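Eilif Løken
@eilifloken
Thursday, May 17, 2018

Thread on teaching by teleoperation, for the people who asked after the Brevgate meetup. I'll go through how we collect kitchen tasks and what has changed since February. Long one.

1/ The setup first. One operator, one arm, one kitchen. The operator holds a hand controller and the arm copies it. Everything the arm does while the record pedal is down gets saved as a demonstration.

2/ A task is one sentence. "Put the cutting board in the pull-out rack." If it takes two sentences we split it. We used to write half a page per task and the operators stopped reading after the first line.

3/ The target right now is 200 good demonstrations per task. We picked that number because it fits in a week with two operators. I can't give you a better argument for it than that.

4/ "Good" means the board ends up in the rack, the arm didn't hit the counter, and the operator didn't stop to think for a long time in the middle. The last one is the hardest to get people to respect.

5/ On pauses. If you stop with the board hanging over the drawer and spend four seconds deciding which slot to use, the recording contains four seconds of doing nothing over the drawer. Train on enough of those and the robot will also stop over the drawer. We saw it clearly in February. The policy we called Buvar would lift the board, carry it over, and hover there until somebody hit the stop button.

6/ So the rule is, decide before you press the pedal. Say the slot out loud if it helps. Zdzisław Adamczyk says it in Polish and it works fine.

7/ Boards are harder than cups. A cup forgives you. A thin board held by the top edge swings, and it can turn between the fingers when the bottom corner touches a wire. You don't feel that through the controller. You have to see it.
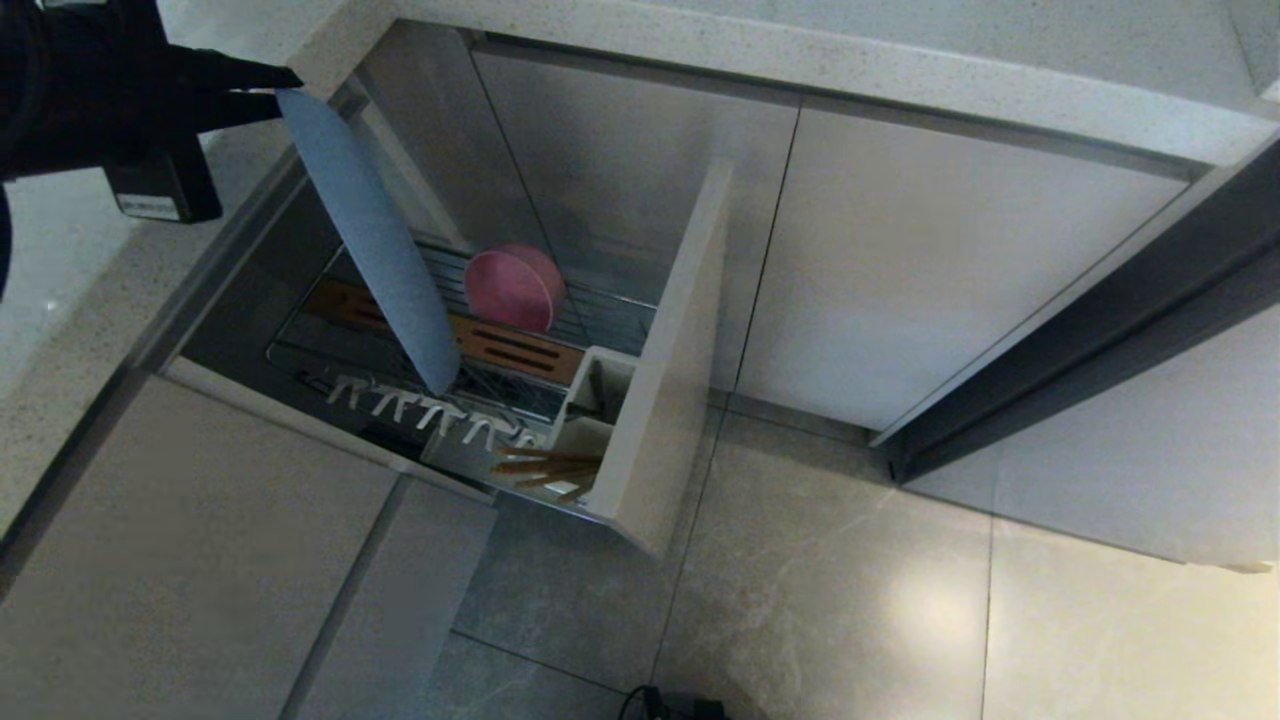 8/ What works is to bring the low corner in first, let it find its place, then bring the rest of the board upright while moving down. Two motions at the same time, slowly. Operators who come from pick and place want to line everything up in the air and then drop straight down. That's fine for blocks in a bin.

9/ Grip height matters. Too low on the board and the fingers run into the rack before the board is seated. Too high and you only have a sliver of it. We ask for the middle of the fingertip on the edge and leave it at that.

10/ Let go late. The most common failed demo is a release while the board is still leaning on nothing. Lower it until the arm stops making progress, open the fingers, go straight up. Don't pull sideways on the way out or you take the board with you.

11/ Someone asked why we don't just move the arm by hand, kinesthetic style. We did for the first 600 recordings. Two problems. Your own arm and shoulder are in every camera view, and the robot never sees you at run time. And people push the arm much harder than they think they do.

12/ I still like hand guiding for one thing, which is showing a new operator what the joint limits feel like. Ten minutes of pushing the arm around a cabinet and they understand why it won't reach behind the knife holder from the left.

13/ About the camera. The operator works from the same view that gets recorded, with no peeking around the side. If you can only do the task by leaning over to look at the far side of the rack, the robot can't do it from its own view either. Lehner, our older rig, had the operator standing right next to the arm and looking with their own eyes. Those demos looked great and trained badly.

14/ Rest breaks. 20 minutes on the controller, then off. After that the grip gets sloppy and you can see it in the data without looking at the clock. Zdzisław plotted it for us once, and the release errors climb toward the end of every session.

15/ Variation. Don't start every demo from the same place. Move the board, move the arm's start pose, slide the drawer in a little or out a little. We keep a printed sheet of start positions because people asked to "vary it" will use the same three.

16/ Keep some recoveries. If the board catches on a wire and you lift it, shift over and try again, and it goes in, keep that one. We used to throw those out as messy. The policy trained without them had no idea what to do after a first miss. Now we ask for 15 recoveries in each set.

17/ Don't fake them, though. A staged miss looks staged. People bump the wire very gently and then back off before anything has happened. Wait for real ones. There will be plenty.

18/ Labels get written right after each recording by the person who did it. Success, fail, or recovered, plus a free text line. The free text is mostly "ok" but every so often it tells you that the controller lagged, and then you've saved yourself an afternoon.

19/ Things I'd still like to fix. The controller has no force feedback, so all contact is judged by eye. Resetting the task takes longer than doing it. And we have no good way to compare two operators, so we end up arguing about style.

20/ Where it stands: the current policy, Nosness, is trained on boards only. It seats a board in an empty slot more often than it misses. It is bad when the neighboring slot is full and the gap gets narrow. Collection for that case is what we're doing this week and next.

21/ A few replies in one place. Yes, we tried a scripted motion first. It worked until the drawer was open a different amount. No, the data isn't public yet. Yes, left-handed operators are fine, we swap the controller over and nothing else changes.

22/ To the person asking about chopsticks. We tried it for one day. Zdzisław can do it by remote control. I can't. Lids are next on the list, and cutlery comes some time after that.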